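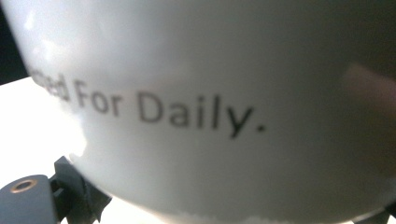 Water hardness and the office kettle

Jun 10, 2018

The kettle at the Trindthorpe office failed in the spring. The element was covered in a layer of scale thick enough to lift off with a butter knife, and the thermal cutoff had started tripping before the water boiled. I was asked to pick a replacement and ended up spending two weekends on the water instead.

Hardness in drinking water is mostly dissolved calcium and magnesium. It is usually reported as milligrams per liter of calcium carbonate, even though the ions are not present in that form. In older American references you will see grains per gallon. One grain per gallon is a little over 17 mg/L. Anything above 180 mg/L is generally called very hard.

Only part of the hardness matters for a kettle. Calcium paired with bicarbonate comes out of solution when the water is heated: bicarbonate breaks down, carbon dioxide leaves with the steam, and calcium carbonate settles on the hottest surface available. This is temporary hardness. Calcium paired with sulfate or chloride mostly stays dissolved at boiling. So a single total hardness figure does not tell you how fast a kettle will scale up. You need alkalinity as well, and the lower of the two numbers is a fair estimate of the temporary part.

I used a drop-count titration kit for both. The hardness test uses EDTA with an indicator that goes from red to blue. The alkalinity test uses a dilute acid and goes from green to pink, or from blue to yellow, depending on who made the kit. Add the drops slowly near the end. The first time through I overshot the hardness endpoint twice and threw those results out.

The tap at the office came in at 220 mg/L total hardness and 124 mg/L alkalinity, both as calcium carbonate. That leaves a good deal of permanent hardness that boiling will not touch. At home, on a different supply, the two figures were nearly equal, and my own kettle scales faster despite the lower total.

I then did a crude boil test. I took 700 mL of office water, held it at a rolling boil for 10 minutes with the lid on, let it cool, and poured it through a coffee filter. Topped back up to the original volume with distilled water, it titrated well below the starting figure, though not as low as the alkalinity would predict. Some of the fine solids almost certainly went through the paper. A lab filter would settle the question and I do not own one.

Kobina Amegashie read a draft of this and asked why I had not simply used test strips. I did try them. The strips put the water in the "very hard" band, which was correct, but the bands are too wide to compare one sample with another. They are fine for setting up a dishwasher.

Options for the kettle, in the order I looked at them:

A jug filter. The usual cartridge contains a weak acid ion exchange resin in hydrogen form, plus carbon. The resin goes after temporary hardness first, so it is a reasonable match for this problem. Capacity falls off with use and the indicator on the lid is often only a timer.

A salt-based softener. It swaps calcium for sodium and handles both kinds of hardness. It needs plumbing, a drain and a landlord who answers email. Ruled out.

Regular descaling. Citric acid, 20 grams per liter of warm water, left to stand for half an hour and rinsed twice. Do not boil it. Hot, concentrated citric acid can leave a calcium citrate deposit that is harder to remove than the original scale.

We went with descaling every other Friday. The new kettle is a plain steel one with a concealed element, and the flat base is easy to inspect with a flashlight. Asif Satti has offered to log the dates on the sheet by the sink.

I still want to repeat the boil test with a finer filter, and to take another tap reading in September. The utility blends two sources and the ratio changes with demand, so one set of readings from late spring is not much to plan a schedule on. If the alkalinity moves by more than a couple of drops I will post the new numbers.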